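4.2 Floors, walls and small things

Marble-patterned flooring forgives a great deal, mostly crumbs. Of the 39 rooms in the Gakitano survey, 11 paired it with damask paper, a marriage no decorator has owned up to. Small bright objects fared better: on beige they had nowhere to hide.

Figure 5. Green and yellow-and-black objects on a beige marble-patterned floor, with banded damask wallpaper.

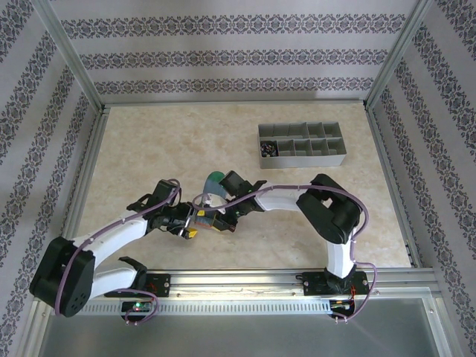
4.3 Plain carpet

Carpet was less obliging.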